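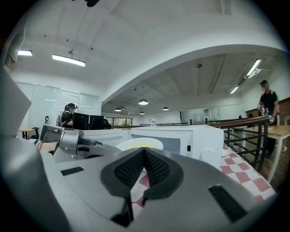 Hukley Dial Microwave — Two Months on the Counter

Reviewed by Gleice Evangelista
24 July 2026

The Hukley is a compact white countertop microwave with a round control dial and a side-opening door. I bought it to replace an Osta with a touch panel that had stopped registering the number 2. Price paid was 200, delivery included.

Door and clearance

The door is hinged on the left and opens outward. With the oven near the front of a table, a dinner plate can wait directly before it while the door stands open, and there is still room for a hand on either side. Against a left-hand wall it is a different matter. The door needs to pass well beyond a right angle before a wide plate goes in without tilting, so measure first.

Hinge play was slight when new and has not increased. The latch is loud.

Controls

Power and time are both set mechanically. Short times are hard to set accurately: below one minute, a small movement of the dial is worth several seconds. My method is to turn past the mark and come back to it. The markings are faint against the white body and hard to read in evening light. Darker printing would fix this.

Heating

I reheat mostly eggs, rice and soup. On medium power a plate of leftovers warms evenly out to the rim, with a cooler patch in the center if the food is piled up. Spread it flat. Full power toughens egg within seconds and I no longer use it for anything but water.

Top surface

The top is flat and takes small items such as a glass. Mine stays cool enough for that after short cycles. The manual asks for open space above the case, so I clear it before anything longer.

Cleaning

The interior wipes down easily except at the rear corners, where steam residue collects. The outside shows fingerprints less than the Osta did. A checkered cloth under the feet has not slipped, although the oven creeps a little on bare laminate.

Alternatives

The Bastos has a clearer dial and a quieter latch but a smaller cavity. The Votinden is the better oven for defrosting — and takes up noticeably more depth.

Rating: 4 out of 5. One point off for the dial markings.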